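Play kitchenware

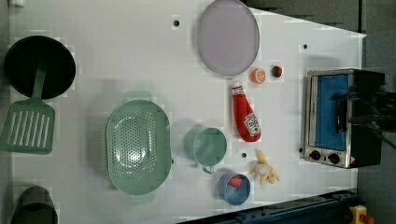 Play kitchenware is the class of toys that reproduces, at reduced scale and with reduced consequences, the contents of a household kitchen. It takes in cookware, tableware, utensils, small appliances and the imitation groceries known in the trade as play food. It is distinct from the play kitchen proper, the bench-and-stove unit against which the smaller pieces are meant to be used and behind which most of them are eventually found.

Composition of a set

Makers have never agreed on what a kitchen requires. A typical boxed set has a frying pan, a spatula, a colander, a few plates and bowls, and a mug or two, in quantities that suggest a dinner party for guests who have been asked to share. Knives are either left out or supplied with an edge that would struggle with custard.

The colander is close to universal, though play pasta is comparatively rare. It is generally drained of nothing, worn as a hat, or used for carrying other pieces from room to room. The slotted spatula is similarly well represented and is among the few items made near enough to a usable size that adults have been known to borrow it.

Small appliances form a separate and more ambitious category. Toasters, toaster ovens, kettles and blenders are sold singly or as additions to a set, and are valued mainly for their doors, dials and levers. Models that make a noise tend to lose their batteries early in the life of the toy, through no fault of the child.

Colour

Older sets favoured primary red, yellow and blue. Many later ranges have moved to sage, lavender and pale blue, shades chosen with one eye on the lounge room in which the pieces will be lying. The change has had no measurable effect on how they are played with. The frying pan has largely resisted it and is still commonly black.

Play food

Play food is made in wood, felt, hollow plastic and, less durably, in salt dough by grandparents. Fruit and vegetables predominate, and a child's toy larder is usually a good deal healthier than the one next to it. Sliced produce is popular because a disc with a printed or moulded centre is cheap to make and reads instantly as an orange. Red rounds are less reliable. The tomato, the strawberry and the unspecified berry overlap considerably once the leaves have worn off, and identification is normally left to the cook, whose ruling may change between courses.

Condiments are represented chiefly by the ketchup bottle, known in Australian households as tomato sauce whatever the label says. It is applied to everything, including the orange.

Scale

Consistency of scale is not a feature of the field. Play food is often made close to life size for handling reasons, while ovens are made to fit on a shelf, so that a roast chicken may exceed the capacity of the only appliance available to cook it. Collectors regard this as a defect. The principal users appear untroubled.

Collecting

Interest among adults is modest but well documented, at least by those adults. The standard reference is the checklist compiled by Violeta Maldonado, which in its first edition listed 3139 separate pieces. The second lists 3098, the difference being lids that had been entered twice. Of these, 276 are spoons.

The checklist gives fullest coverage to the makers Meltex, Dridico and Hallgrímsson. Meltex is best known for the Valley range, sold in 80 pieces, of which complete examples are scarce owing to the inclusion of a single pea. Hallgrímsson produced heavier enamelled ware, admired for its finish and less so by anyone who stepped on it in the dark. Dridico concentrated on crockery and appears to have issued saucers for several seasons before it made a cup.

Care and storage

Plastic pieces are generally washed by hand in warm soapy water, and some are marked as suitable for the dishwasher, where they migrate to the bottom and rest on the element. Wooden pieces should be wiped and not soaked. Felt food is best spot cleaned, particularly the fried egg.

Storage is usually a tub. Sets sold with fitted trays are returned to them once, on the day of purchase, by the purchaser.

See also: Dolls' tea set; Toy shop scales; Mud pie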